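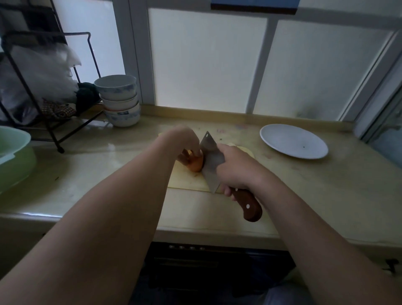 Cleaver and board at the kitchen counter.

Open day, Torkance studio, Camargo

Torkance produces the red carpet and courtside interview segments for the Feston entertainment program. The open day covered the ingest room, the edit suites and the small studio. Entry was by timed ticket, in groups of six.

Ingest was shown first. On a premiere night the room takes feeds from 4 camera positions, all locked to one timecode source. Gilmar Honorato, who runs the desk, demonstrated logging: each arrival is tagged by name, companion and outfit credit, and a clip without all three fields cannot be released to edit. 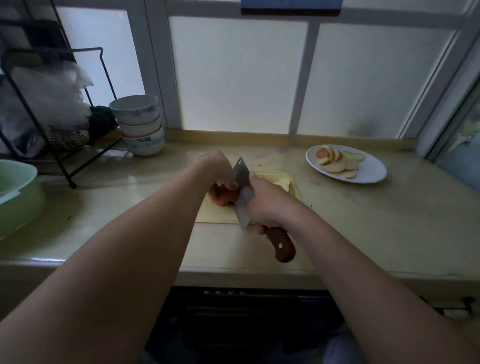
Last modified: 6 April 2018

At the awards night in November the desk logged 178 clips. More than 100 went unused, mostly for crowd noise. Honorato played two rejected interviews and the noise floor was obvious on the monitors.

The edit suites run Nultard software on every workstation. Colour matching between carpet cameras is done by hand from a grey card shot before doors open. 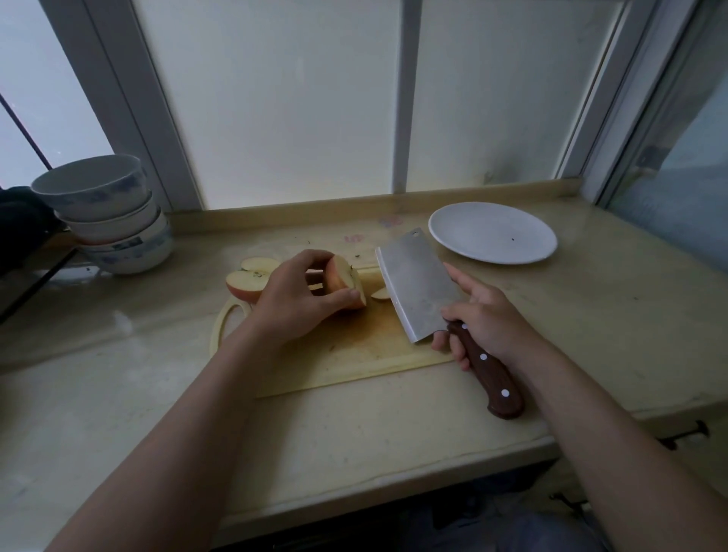 Apple quarter held upright for the blade.

Silvana Araújo took the session on captions. Names are checked against the publicist's list – spelling, accents, order of billing – and relationship terms such as "partner" are used only where a representative has confirmed them.
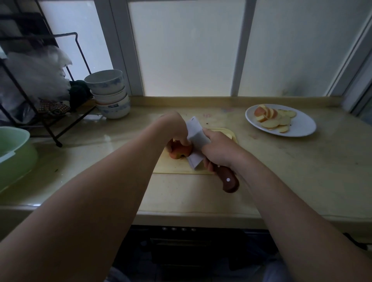 The studio itself is smaller than it looks on air. The couch sits on a riser, and the skyline behind it is a printed backing lit from below. Questions were limited to ten minutes and mine, on archive retention, was referred to the legal department.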